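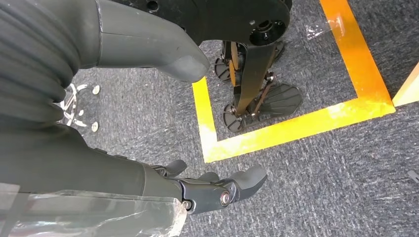
17 September 2022
by Efua Aryee

Quick one because I have a train at six and haven't packed. Still. I said I'd write up the notification migration and three people have emailed asking, so.

Background for anyone new. Ostine is the scheduling app I work on, mostly used by clinics and a couple of dental chains. It sends reminders. Appointment tomorrow, appointment moved, please fill in this form. For years all of that went through one cron job and a table called outbox2 (there was never an outbox1 that I could find). In February we started moving it to a proper queue. We finished last week. Seven months, for something I estimated at six weeks. I have the doc. It says six weeks, in bold.

What went wrong, in no real order:

Time zones. Obviously. The old job stored send times as local time with no zone and then worked out the zone from the clinic's zip code, at send time, every time. Fine until a clinic has a second office across a state line. We had 296 of those. I wrote a script to fix them, it fixed most, the rest I did by hand over two evenings with a podcast on.

Duplicates. We ran old and new side by side for a while, with the new one set to log only. Except one worker had the wrong config and was sending for real. 1,926 people got their reminder twice. Support was very nice about it. One lady replied to both.

Templates. I thought we had maybe a dozen. Every clinic could edit their own and a lot of them had pasted in from Word, so curly quotes, weird spaces, one with an entire table in it. The new renderer choked on anything it didn't recognize and dropped the message without a word — my fault, I swallowed the exception in a retry wrapper and forgot. If you take one thing from this post, go grep your code for empty catch blocks.

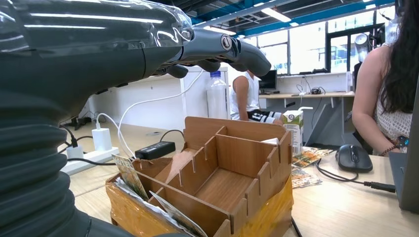 Then the load test. We wanted 2,000 messages a minute and got there easy on my laptop and nowhere near it in staging. Spent days on the queue settings. Prefetch, batch size, number of workers, all of it. Was the database. Each worker opened a fresh connection per message and the pool was capped at 4, a number somebody picked when the whole company was on one server. Raised it, reused connections, done by lunch. I was so annoyed I went for a walk.

Things I'd do again: the log-only phase, even with the mess above. Comparing the two logs every morning caught stuff no test would of caught. Also moving clinics in small groups, smallest first. Drirngate went first, they have one doctor and a receptionist who calls me directly when anything looks off. Better than any dashboard. Porside and Mahama went last, beacuse they're the big ones and I was scared.

Things I wouldn't: promise a date out loud in a meeting. Keep the old table "just in case". It's still there. Something still reads from it once a night and I don't know what yet. Plan is to rename it after I get back and see who complains.

Someone asked which queue we picked and why. Longer post, needs diagrams, not tonight. Short version is we picked the one our host already runs for us, so I don't get paged for it.

Ok. Socks, charger, going. Comments are open but I'll be slow till I'm home.

Contact: use the form | © 2022 Efua Aryee | Back to top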